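Gripper swap checklist, Hutgate bench
Comparing: Delance two-finger (fitted) against the Wei soft set
Filled in by: Estrella Valdovinos, Saturday morning

1. E-stop pressed and released before power-up. OK
Did it twice, once on the pendant and once on the wall button. The wall one is still stiff, so give it a proper thump.

2. Wrist bolts torqued, paint marks lined up. OK
All 4 good. I redid the paint because the old marks were more smudge than line.

3. Cable slack at full wrist rotation. OK, with a grumble
The Delance lead is shorter than I'd like. It clears, but I wouldn't want to add another bracket up there.

4. Work area clear within arm's reach, people and coffee included. OK
Plate and corn cob stay put, they're the test item. My mug moved to the windowsill.

5. Cycle counter read and written down. 1,149
Wei set is on 13, so keep that in mind before anybody gets too excited about how nice its fingers look!

6. Open and close at low speed, nothing held. OK
Smooth both ways. Tiny click on opening that I've heard since February and have stopped worrying about.

7. Finger pads: wear, splits, lifting edges. NEEDS ATTENTION
Both inner faces look scuffed to me, with a rough lighter strip along each one. I'd call it fine for corn and not fine for anything slippery. Please don't sand them flat, I know it's tempting. New pads are on my order list and I'd like them on before we score the two grippers side by side, otherwise it's hardly a fair fight.

8. Fingertips level and meeting evenly. NEEDS ATTENTION
Through the wrist camera the right tip sits a bit higher than the left. Could be the mount, could be the finger itself. Check it with the square, and if it's the finger, swap it and start the counter again.
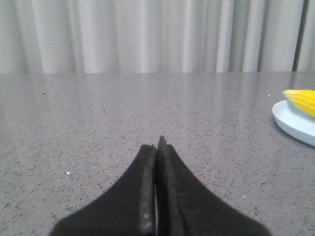 Items 7 and 8: Delance fingers nearly closed, wrist camera view, corn off to the right.

9. Wrist camera clean and in focus. OK
Grey speckled counter is nice and sharp up close. The shine off the far half bothers me a little, and I'd love a matte mat down before the Sadano controller gets its turn.

10. Speed cap set for the first run. OK
Set to 15 per cent. Leave it there until item 8 is sorted, please.

Result: okay for slow trials only. Wei set goes on next, same sheet, same corn.

Related checklists
Sadano controller: first power-up
Wei soft fingers: cleaning and storage
Hutgate bench: end of day

We use cookies to remember your settings. Accept / Manage choices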